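# Eynon sock hanger and hook rail

The Eynon is a small clip hanger for socks and other light pieces, made for a rod or a rail indoors. It is a thin molded plastic shape with a row of clips along the straight bottom bar. A metal hook at the top takes the weight and can be moved along to wherever there is room.

Lay the socks out flat on a table and match the pairs before you start.
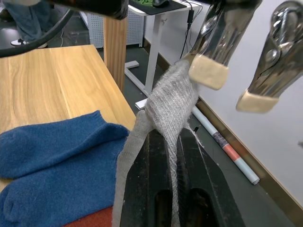
Wool and thick knits should be pulled straight before they go up – a twisted sock dries slowly and keeps its creases. Clip each one at the cuff, one clip on each side.

The companion rail is a coated bar with hanging loops. Wire hooks and spring clips pass through the loops, so the same rail can hold kitchen utensils at one end and laundry clips at the other. Wipe the coating with a damp cloth.
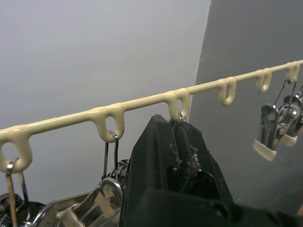 Varnport Catalog, p. 16

Order the hanger and rail together as set 1585, or the hanger alone in packs of 2. Spare clips are sold separately. For trade orders, write to Solène Pruvost at the Grarneven office.

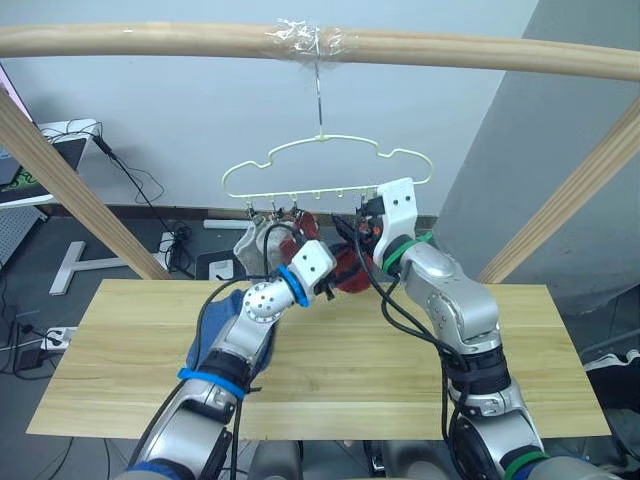
Hanger on a wooden rod, with gray and dark red socks.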